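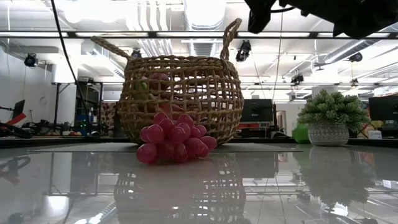
Basket, grapes and potted plant on the table in the main work area.

Call for participants: household chore study

Vutalura is looking for adults to take part in a study on whether machines can do ordinary household chores yet. The chores are small ones: putting fruit in a basket, clearing a table, folding a dish towel, moving a plant without tipping it. Our machines can do some of these on some days. We want to know how far they are from the way people do them at home, and we need people to show us.

What you will do

You will do a set of short tasks by hand, at your own speed, while ceiling cameras record your hands and the table. Then you will watch a robot arm try the same tasks and score each try on a simple form. The form asks whether the job was finished, whether you would accept the result in your own home, and what you would have done differently. You can write as much or as little as you like.

The last part is a talk with a member of the team, usually Shufen Song, about which chores you would hand over and which you would keep. Blunt answers are fine. The arm is slow, and it does worse with soft things and with anything that has a handle — people in our pilot told us so many times.

A visit takes 220 minutes, with two breaks. Most people come once. A smaller group will be asked back in February to score a newer version of the software, called Lanis, on the same chores.

Who can take part

You must be 18 or older and able to stand at a table for short periods. A stool is available. You should do at least some of the housework where you live. We would especially like to hear from people who have worked as housekeepers, home aides, stockers or packers, as a second set of tasks covers shelf and packing work. No technical background is needed. People who work for Vutalura or for our partner Meng cannot take part.

Please wear short or close-fitting sleeves and leave rings and bracelets at home. You will not be within reach of the arm when it is moving.

Pay

You will be paid $29 an hour, including breaks. Payment is by check or prepaid card at the end of the visit. If you stop early you will be paid for the time you were here. Parking is free in the lot behind the building.

Recordings

The cameras are aimed at the table, but your face or voice may be picked up. Faces are blurred before the recordings are used. You may ask us to delete yours at any time up to the end of February.

How to apply

Call the study line at extension 1757 or stop at the front desk and ask for the Flokness study form. Applications close Wednesday, December 5, 2018. Questions about access, scheduling or the consent form go to Štefánia Šimek, study coordinator, at the same extension.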